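Burnisine hand grippers: five months at a packing bench

Posted by Evie Horrocks, 16th May

I've been meaning to write this one up for ages, because people at other sites keep messaging me to ask what it's like wearing these things all day, and my answer gets longer every time.

Quick background. I work at Treloar, where we pack mixed snack boxes for offices and vending routes. In January the company decided the arms on line two should learn to pick from people who already do the picking (that's us), and we got the Burnisine pair, one gripper for each hand, plus the Hurano software that takes in everything they record. I went from packing boxes to packing the same items very deliberately with two black claws strapped to me. Same pay grade to start with, more on that below.

First the good stuff. The fit is better than I expected! The straps go over the back of the hand and you can get them snug without cutting off your fingers. I have small hands and the older pair we trialed, the Munasitz, slid around so much I was re-strapping every few minutes. With these I can get through most of a session before I need to fuss with them. The white triangular plates on top look ridiculous (my daughter says I have shark fins) but they're light, and the tracking dots haven't peeled off yet.

The jaws open nice and wide. Crinkly packets used to be my nightmare, because you pinch one end and the whole thing swings around, and with these you can come at it from both sides and take your time. Bottles are harder. They roll, and you have to be gentle with thin plastic or it buckles and you start over.
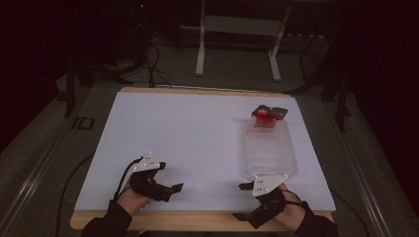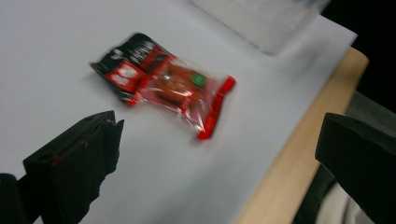

Bottle and a snack packet on the white board at the Treloar bench.

Now the grumbles. The cables! There's one coming off each hand and I'm forever nudging them out of the way with my elbow. I wear long black sleeves for this job and by the afternoon the cable has found its way into every fold. A wireless version would get another star from me right away.

Then there's the tiredness. It isn't heavy work but it's slow work, and holding your wrists up all that time gets you right across the shoulders. We asked for a cap and got one: 50 minutes on, then off the bench and onto something else. My best day was 312 good picks and I don't plan on beating it. When they first put the target at 230 we all laughed, and now it's a normal shift.

As for the job itself, I was pretty sour about it in the beginning. You do wonder what you're teaching your replacement to do. What's happened so far is that line two runs with fewer packers, two people moved to dispatch (one loves it, one really doesn't), and four of us rotate through the bench. We did get a bump in pay, but only after we asked twice. I'd tell anybody whose workplace is bringing these in to have that conversation before the first session, and get the break times in writing while you're at it.

I do miss the chatting. On the old line you could talk all day, and at the bench I'm concentrating too hard to hold up my end.

Would I pick Burnisine over the Munasitz? Yes, easily. Get the small strap kit if your hands are like mine, it's sold separately, and wash the straps more often than the booklet tells you to.

Four stars out of 5.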